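Una tarde de puertas abiertas en Flerner

Llegué tarde, lo confieso. La jornada de puertas abiertas de Flerner empezaba a las cuatro y yo a esa hora seguía dando vueltas por el polígono de Breltside buscando dónde dejar el coche. Cuando entré ya había un grupito alrededor de la mesa y la ingeniera que llevaba la demostración estaba explicando por qué no habían traído cajas.

«Con cajas sale bonito y aprendes poco», decía. «Una bolsa cambia de forma cada vez que la tocas.»

La pillé después, café en mano, y estuvimos hablando casi una hora (ella con un ojo puesto en los brazos todo el rato). Me pidió que no pusiera su nombre porque el trabajo es de todo el equipo, así que aquí será la ingeniera y ya está.

Le pregunté lo que preguntaría cualquiera: ¿qué tiene de difícil coger una bolsa de comida? Se rió. «Cógela tú con dos dedos, sin mirar, y con guantes de esquiar. Pues eso.» Me contó que lo complicado es decidir por dónde agarrar. Si la pinza baja demasiado, aprieta el contenido y la bolsa se deforma; si se queda corta, se lleva un pellizco de plástico y se le escurre. Por eso buscan siempre el borde de arriba.

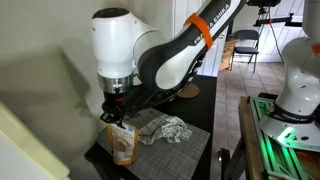
Lo que se ve y lo que no

A mí me sorprendió lo doméstico que era todo: un mantelito gris, un paño de cocina a cuadros hecho un gurruño, la bolsa de pie colgando de los dos dedos negros. ¡Yo esperaba una nave con vallas amarillas! «El paño está puesto con toda la intención», me aclaró. «En una cocina siempre hay un trapo en medio, y el sistema tiene que saber que eso no es lo que le hemos pedido.»

El proyecto se llama Butkienė y lleva 8 meses en marcha. El dinero viene en parte de Vultadberg, que fabrica muebles de cocina adaptados y quiere saber si dentro de unos años tendrá sentido vender una encimera con ayuda incorporada. ¿Y funciona? Aquí se puso seria. Con las bolsas que ya conoce, me dijo, aciertan en 95 de cada 100 intentos. Con una que no han visto nunca, la cosa baja bastante, y no quiso darme la cifra. Llevan casi 1.000 agarres registrados y calcula que les hacen falta muchísimos más.

Preguntas del público

Un señor quiso saber si aquello le podría fregar los platos. «Todavía no, y el agua nos da bastante respeto», le contestó ella. Una niña preguntó si el brazo se cansaba, y a la ingeniera le encantó: los motores se calientan, le explicó, y cada cierto tiempo hay que darles un descanso.

Yo pregunté por los empleos, claro. Me dijo que piensa sobre todo en gente con poca fuerza en las manos, gente que vive sola y que para abrir el armario y bajar el arroz depende de que alguien pase por casa. «Si a esa persona le resuelvo el desayuno, me doy por contenta.»

La próxima demostración será en julio, en el mismo sitio, con grupos de 12 personas como mucho. Hay que apuntarse en la recepción de Flerner.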